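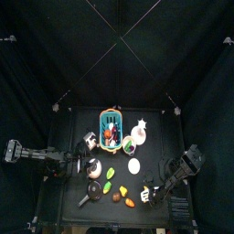 Welcome to the questions page for the Derkance books, my run of gentle fantasy novels about a town where the magic mostly lives in the larders. I get the same questions in my inbox again and again (and I love them all, please don't stop writing!), so I've gathered the most common ones and tried to answer them properly. The first thing new readers ask about is usually the map. Pumbridge has two main roads and they meet at a slant, very like the pair of thin wires making an X over the table of toy kitchen things in the photo, with the market hall just where they cross. Keep that in your head and you'll be able to follow any chase in any of the books.

Which book should I start with?

The Larder Key, if you can get hold of it. It was the first one I wrote and it's where the housekeeper comes to Pumbridge and finds the door behind the flour bins. I do know readers who began with the third, The Salt Clerk, and got along very well, as I try to slip in a bit of a reminder near the start of each one. The only book I'd ask you not to read first is The Long Pantry, which gives away the ending of the two before it in its opening chapter. I wanted to open it some other way and spent most of a winter trying.

How long are they?

The Larder Key is 300 pages in paperback and the others are close to it, apart from The Long Pantry, which got away from me and runs to 600. My editor at Waner was very patient. There's also a short story, The Goose Bell, at 53 pages, which makes a good bedtime read over two or three nights, or one if you're a gobbler like me. 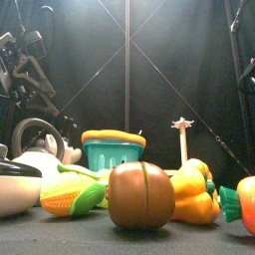 Are they suitable for children?

I write them for grown-ups, but plenty of families read them aloud. There's no swearing beyond the made-up kind and the kissing stays on the doorstep. One chapter in The Salt Clerk, down in the cellar with the drowned bell-ringer, has given a few younger listeners a bad night, so do read it yourself beforehand. It's chapter nine, and you can skip to the breakfast scene without losing the thread.

How does the magic work?

Oh, this is a big one, and I've had long and very cheerful arguments about it at signings. Every spell in Derkance has to be stored in something before it can be used, and it takes on a little of the character of whatever held it. A charm kept in vinegar comes out sharp. A charm kept in honey is slow to get going and then rather hard to stop.

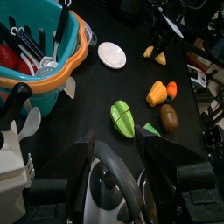
People in the town pass stored spells down through their families, often without a label, which is how the trouble in nearly every book begins. I keep a notebook of the rules so that I don't contradict myself, and I still do. The most famous slip is in The Salt Clerk, where a frost charm is kept in an open dish overnight and ought to have gone off by morning. Two readers wrote in the same week! It has been put right in the newer printing.

Is there really a spell on page 103?

There's a rhyme on page 103 of The Larder Key, and if you take the first letter of each line you'll find something. I'm not going to say what. Please check that you have the paperback, as the pages fall differently in the hardback.

Where can I buy them?

Any bookshop can order them from Waner, and El Ouafi Books keeps signed copies of the whole set for as long as they last. If you'd like a name written inside, put it in the order notes, and do spell it out clearly – I've sent some lovely messages to people who don't exist.

Will there be audiobooks?

The first two are out already, and the third is being recorded now. I was allowed to sit in on a morning of it and hear the Pumbridge voices, and I had to leave the room at one point because I was laughing at my own jokes.
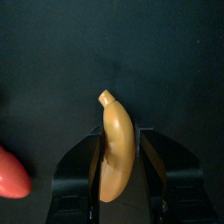 The reader has given the market women an accent I hadn't imagined at all, and now I can't write them any other way. The recording of The Salt Clerk should be ready in March, and The Goose Bell will be tucked in at the end of it for no extra cost.

Are you writing another one?

Yes! It's set in the hill farms above the town and it has a good deal of cheese in it. I don't have a title yet. I'll put the first chapter up on the news page once my editor has seen it.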